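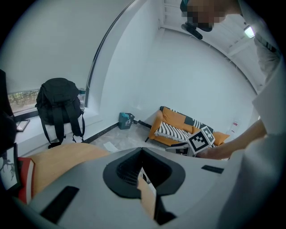 Abb. 1: Zwei Handgreifer im Wohnzimmer, am hinteren sitzt ein Würfel mit Markern.

Service- und Haushaltsrobotik, Handout zu Sitzung 9
Können die das jetzt endlich? Aufräumen, Falten, Einräumen
Stand: 19. Dezember 2023

Ihr habt mich nach der letzten Sitzung gleich zu mehreren auf dem Flur abgefangen und dasselbe gefragt: Wann räumt so ein Ding meine Wohnung auf? Deshalb ziehe ich das Thema vor, die Bahnplanung rutscht nach hinten (das Skript dazu steht trotzdem schon online, ihr dürft gern reinschauen!).

Meine kurze Antwort: einzelne Handgriffe ja, eine ganze Wohnung nein. Die lange Antwort dauert leider neunzig Minuten.

1. Was heißt eigentlich "aufräumen"?

Ein Mensch sagt "mach mal den Tisch frei" und meint damit eine ganze Kette von Entscheidungen. Was gehört hierher, was ist Müll, was darf gestapelt werden, was nimmt man besser mit zwei Händen? In der Werkhalle hat uns das jemand vorher abgenommen. Die Teile liegen im Raster, die Kiste steht am Anschlag, und wenn die Kiste woanders steht, gibt es eine Störmeldung. Im Wohnzimmer wäre das eine Dauerstörmeldung.

Ich unterscheide für unsere Zwecke drei Stufen, bitte so in die Übung übernehmen:
Stufe A: bekannter Gegenstand, bekannter Ort, bekanntes Ziel.
Stufe B: bekannter Gegenstand, aber Ort oder Ziel wechseln.
Stufe C: alles offen, nur die Absicht ist bekannt.

Die Halle lebt überwiegend von A. Der Haushalt fängt bei B an und ist sehr schnell bei C. Wer bei Videos aus dem Netz mal mitschreibt, auf welcher Stufe die Vorführung läuft, guckt die Dinger hinterher anders an.

2. Weich, flach, dünn

Ein Buch liegt flach auf dem Tisch, und jetzt soll es jemand anheben. Wir schieben es ein Stück über die Kante und greifen drunter, ohne darüber nachzudenken. Ein Parallelgreifer, der von oben kommt, findet da erst mal gar nichts zum Zupacken. Genauso fies: ein Blatt Papier, eine Decke mit Fransen, Rucksackgurte, alles, was nachgibt oder hängt.

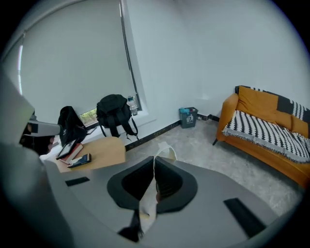

Stoff ist überhaupt mein Lieblingsbeispiel, weil die Simulation da so schön an ihre Grenzen kommt. Eine Tasse hat sechs Freiheitsgrade, fertig. Ein Tuch hat im Prinzip unendlich viele, und nach jedem Zugriff sieht es anders aus als vorher. Graciela Daza hat uns im Februar ihre Faltversuche mit dem Warau-Arm vorgestellt, ein paar von euch waren da. 2.429 Versuche mit Geschirrtüchern, davon 1.171 brauchbar gefaltet. Das ist knapp die Hälfte, und ich fand das damals richtig gut! Zu Hause würde ich das Gerät bei der Quote trotzdem vor die Tür stellen.

Zur Erinnerung, weil das in der letzten Klausur schiefging: Die Erfolgsquote pro Griff ist noch keine Erfolgsquote pro Aufgabe. Wenn ein Griff mit 0,95 klappt und die Aufgabe zwanzig Griffe hat, landet ihr bei 0,36, sofern die Griffe unabhängig sind und nichts nachgebessert wird. Rechnet das einmal selbst nach.

3. Woher kommen die Bewegungen?

Früher haben wir Bahnen programmiert, heute macht es immer öfter der Mensch vor. Man nimmt die Greifer einfach selbst in die Hand, erledigt die Arbeit, und aus den Aufnahmen lernt später ein Modell. Charmant daran: Man braucht am Ort der Aufnahme keinen Arm und auch keinen Schaltschrank. Der Haken ist die Übertragung. Meine Schulter kommt an Stellen, an die der Warau schlicht nicht hinreicht, und ich merke beim Vormachen gar nicht, wie oft ich mich mitdrehe. 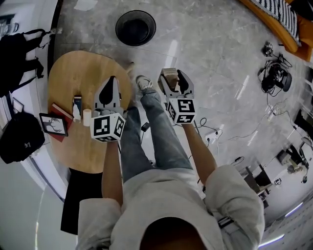

Abb. 2: Ein Holzklötzchen zwischen den Fingern des rechten Greifers, der linke ist leer.

Die Markerwürfel helfen dabei, die Lage der Greifer im Raum zu bestimmen. Verdeckung bleibt ein Thema, dazu kommen wir im Kapitel Posenschätzung (Skript Sqalli, Abschnitt 4).

4. Und in der Halle?

Da sieht es freundlicher aus. Bei Budo laufen Kommissionierzellen auf Stufe B, mit einem Menschen, der bei Problemen aus der Ferne eingreift. Das finde ich ein ehrliches Modell, man sollte nur dazusagen, wie oft eingegriffen wird.

Bis zur nächsten Sitzung

Ladet den Skondedex-Teildatensatz herunter (1.128 Sequenzen, bitte im Uni-Netz!) und ordnet zehn davon den Stufen A bis C zu. Eine halbe Seite Begründung reicht. Zweiergruppen sind okay, Abgabe wie immer als PDF über die Kursseite.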